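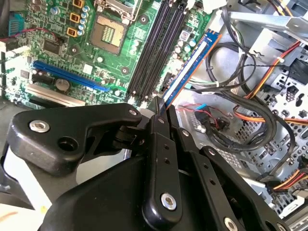 Stories > Short Fiction > The Gauge at Vomska

May
By the night desk, Pondale

The gauge at Vomska reported every 46 minutes. Its record was a depth in centimeters, a battery voltage and a checksum. The operator at Ludcombe copied the depth into column 3 and left the other two alone.

At 2 a.m. the depth was 200. It had been 200 at the previous reading and at the one before that. The river was in spring flood, and a river in flood does not hold a level.

She opened the procedure. A constant value was to be treated as a stuck float. A stuck float was to be logged and left until daylight. She logged it.

Then she looked at the voltage. It had fallen at each reading, by the same amount, and the checksums were correct for records that nobody had sent before. She telephoned the Londoño station, 3 miles downstream, and read out the figures.

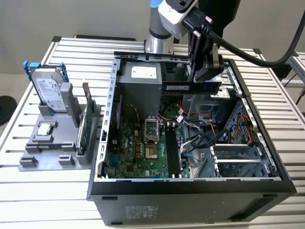 Londoño answered that its own gauge had shown 200 since midnight, and asked which of the two stations was supposed to be the higher one.

She checked the survey sheet. Vomska was higher by roughly two meters. She wrote 200 in column 3, initialed it, and went out to the landing with a lamp. The water was level with the second step and made no sound against it.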